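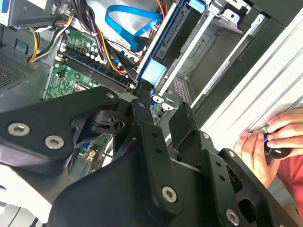 Sep 9, 2023
By Joelle Jaber

So I finally made it to the Plarau open day! It's an old thread mill that got carved up into workshops, and 27 of them had their doors open. I went mostly for the bread (Bonari bakes on the ground floor, and I came home with two rye loaves and a plum thing).

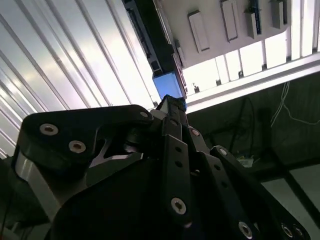 Black plates and silver screws, Plarau open day.

Upstairs, Marlene Desjardins was binding books and let me sew a section. Mine came out crooked, but she was very sweet about it. Her notebooks start at $27, and I bought the green one.

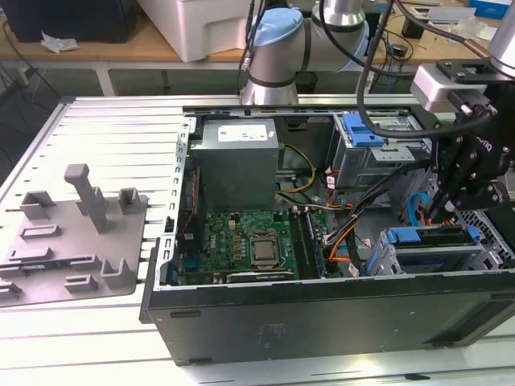
After that I wandered down to the dye room, where Desta Berhe had skeins of wool hung over every pipe. She gets that deep orange out of onion skins, would you believe it? I must have asked her a hundred questions.

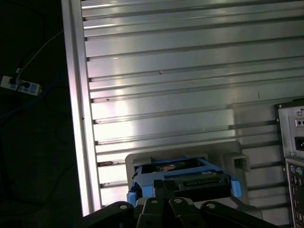 Lunch was lentil soup in the courtyard, and parking was a pain, so take the bus if you go. The next one is in June.

153 shares
27 comments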